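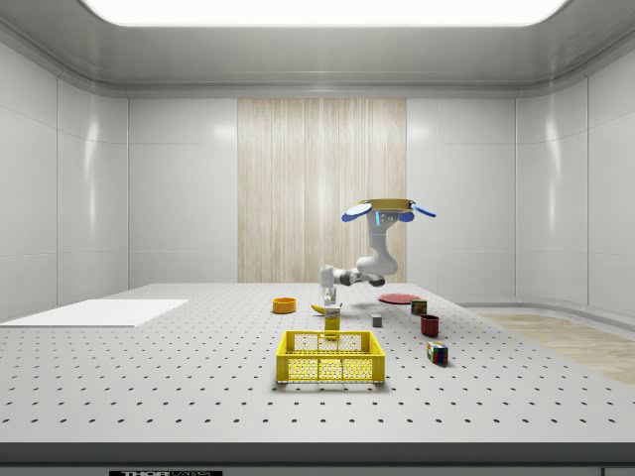

Figure 1. Simulated tabletop, gripper held high. The basket is nearest us.

Notes for week 5, Selamawit Endale

The Ikero planner reports success on nearly 100 percent of runs here. Ask what it was given. If object poses come straight from the simulator, perception was never tested - only the path search was.

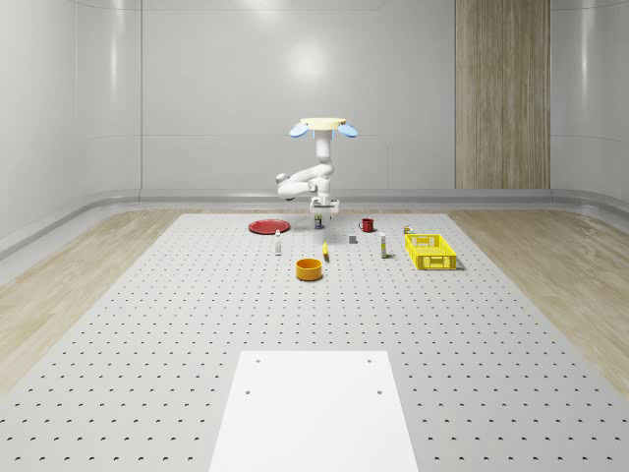 Figure 2. Same simulated room, gripper pointing down above a can.

Before Monday: run Pirkinham with true poses, then with the estimated ones, 1,000 trials each. Report both numbers. I don't accept an average of the 2. Keep the failure logs.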